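Hinenska Two-Panel Patio Door Roller and Track Kit

Replacement rollers, track cap and fittings for aluminum sliding patio doors. Sold by Alhassan Door Parts.
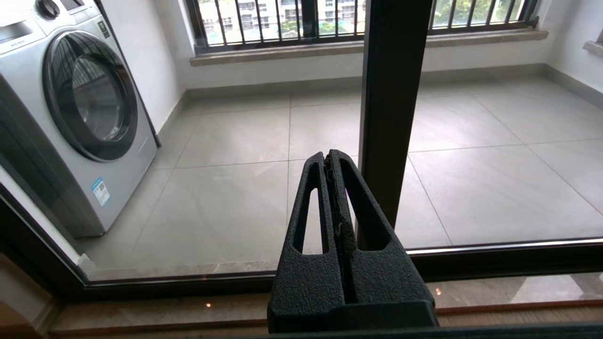

The kit covers the parts that wear out first on an older aluminum slider. It will fit most two-panel doors where one panel is fixed and the other slides on a raised bottom rail. Read the measuring section before you order. Most of the kits that come back to us were ordered by the look of the door, and the look of the door tells you very little about the roller inside it.

What is in the kit

Two tandem roller assemblies with steel wheels in a steel housing
One stainless track cap, cut to length
Two adjustment screws with access plugs
Replacement pile weatherstrip for the sliding panel, one roll
Four panel screws, pan head
Instruction sheet

The kit does not include a lock, a handle, glazing gasket or screen door rollers. Screen rollers are a different part and are listed separately.

Price and stock

The kit is $80. Shipping is calculated at checkout. The track cap is the longest part and sets the shipping rate, so if you only need rollers, order the roller pair on its own and it will go in a small box. Stock is kept at our own warehouse. Kits with the standard cap ship the next working day. Kits with a cap cut to a special length take longer and can't be returned.

Part number: 764

Choosing the right roller

Take the sliding panel out before you order. There is no reliable way to identify a roller with the panel still in the track. You may be able to see the bottom of a wheel by shining a light along the sill, but two rollers with the same wheel can have completely different housings.

With the panel out and lying flat on padded sawhorses, look at the bottom rail. On most aluminum doors there is a roller at each end, held by one or two screws through the end of the vertical stile. Remove the screws and work the roller out. If it has rusted in place, use penetrating oil and give it time. Prying hard against the rail will spread the aluminum, and a spread rail will not hold a new roller straight.

Measure these on the old roller:

Wheel diameter
Housing height, with the adjustment backed all the way out
Housing width
Housing length
Whether the wheel edge is grooved or flat

Compare your numbers with the drawing on the instruction sheet, which can be downloaded from the link in your order confirmation or requested by email before you buy. Housing width matters most. A housing that is slightly short can be held with a shim. A housing that is too wide will not go in, and we don't recommend filing it.

If your old roller has a single wheel and ours has two, it may still fit. A tandem roller spreads the weight of the panel over a longer piece of track and tends to ride more smoothly over small dents. You need enough clear length inside the rail for the longer housing. Look for a rivet or a corner key that would be in the way.

About the track cap

The raised rail that the wheels run on is part of the sill, and on most doors it can't be replaced without taking out the whole frame. Once it is dented or worn to a sharp edge, new rollers will wear quickly. The cap is a thin stainless channel that fits over the old rail and gives the wheels a clean surface.

It adds a little height. On nearly all doors this is taken up by turning the adjustment screws. If your panel already sits tight against the head with the rollers fully raised, check that you can still lift it in and out with the cap on before you press the cap down for good.

The rail has to be straight and clean. Flatten high spots with a fine file and scrub the rail with a stiff nylon brush and soapy water. Dry it fully. Lay the cap on the rail and tap it down with a rubber mallet and a block of wood, starting at the center and working toward both ends. Do not use a steel hammer directly on the cap. No adhesive is needed on a sound rail. On a badly worn rail, a thin bead of clear silicone inside the cap will keep it from rattling.

Leave the weep holes open. These are the small slots in the sill that let rainwater drain to the outside. Silicone squeezed out from under the cap can block them, and a blocked sill will hold water against the floor inside.

Installing the rollers

You will need a second person. A full-height glass panel is heavy and awkward, and it should not be lifted by one person even for a moment.

1. Remove the screen door if it is on the same side as the sliding panel.
2. Back off the roller adjustment screws until the panel drops as low as it will go.
3. Remove any anti-lift blocks from the head track. They are usually held by a single screw.
4. Open the panel partway. With one person on each side, lift it straight up into the head, swing the bottom out and lower it clear.
5. Lay the panel flat on padded supports.
6. Remove the old rollers and vacuum out the bottom rail.
7. Slide in the new rollers with the adjustment screw facing the access hole.
8. Refit the screws. Snug is enough. Aluminum threads strip easily.
9. Replace the pile weatherstrip if it is flattened or missing. Pull the old strip out of its groove and feed the new one in from the end.
10. Lift the panel back in, top first, and set the wheels on the cap.
11. Raise each roller until the gap along the jamb is even from top to bottom.
12. Refit the anti-lift blocks and the access plugs.

Check that the latch lines up with the keeper. After the rollers are raised, the latch often sits higher than it did before, and the keeper may need to move up to match. Loosen its screws, slide it, and tighten again.

Finish and appearance

Nothing in the kit is visible from inside the room once it is installed except the track cap and the access plugs. The cap is bare stainless. It will not match a bronze or black sill, and we don't offer it painted, because paint comes off under the wheels within a short time. The plugs are supplied in black and white.

The pile is gray. Black pile can be ordered by the roll.

Care

Vacuum the track whenever you vacuum the floor. Sand and pet hair are the usual reasons a good roller goes bad. Wipe the cap with a damp cloth now and then. Use a dry silicone spray on the track if you want the panel to move more freely. Oil and grease pick up grit and should be kept off the track completely.

Near the coast, rinse the sill with fresh water and let it drain. The steel wheels are plated, but salt will get to them in time. If you are close to the ocean, consider the Drosen stainless roller pair, which has the same housing and costs more.

Questions we get

Will it fit a three-panel door?
Usually, if only one panel slides. If two panels slide, you need a kit for each sliding panel, and you should check that both run on the same type of rail.

Will it fit a vinyl or wood door?
The rollers fit some of them. The track cap generally does not. Send us measurements first.

My panel still drags after the new rollers went in.
Check that both rollers are raised and that the panel is not rubbing at the head. If the middle of the panel drags but the ends are clear, the head may have sagged. Rollers will not fix that, and a contractor should look at it.

Can I keep the old adjustment screws?
Yes, if the threads match and the slots are clean.

Customer comments

"Door is original to the house. I had to soak the old rollers overnight but the new ones went straight in. My daughter can open it with one hand now." Marilou Lumbao

"Parts are good. The instruction sheet could use bigger drawings. I would have liked the black plugs packed separately from the white." Pankaj Goel

"Ordered the wrong width the first time, which was my mistake. Dela Acheampong in customer service sorted out the exchange. The track cap made more difference than the rollers did." Ekua Quaye

Returns

Unused kits can be returned within 28 days in the original packaging. Please don't press the track cap onto the rail until you have checked the rollers for fit. A cap that has been fitted will be creased and can't be resold. Write your order number on the outside of the box. Refunds go back to the card used for the order.

Fit questions can be sent to the parts desk, attention Akua Akpalu. Include your roller measurements and a clear photo of the old roller next to a ruler.

Page updated August 2021

Related items

Drosen Stainless Tandem Roller Pair
Hinenska Single-Wheel Roller Pair
Sovanov Mortise Latch for Sliding Doors
Sovanov Keeper Plate, Adjustable
Screen Door Rollers, Set of Four
Pile Weatherstrip, Black, by the Roll
Anti-Lift Blocks, Pair
Track Cap Only, Standard Length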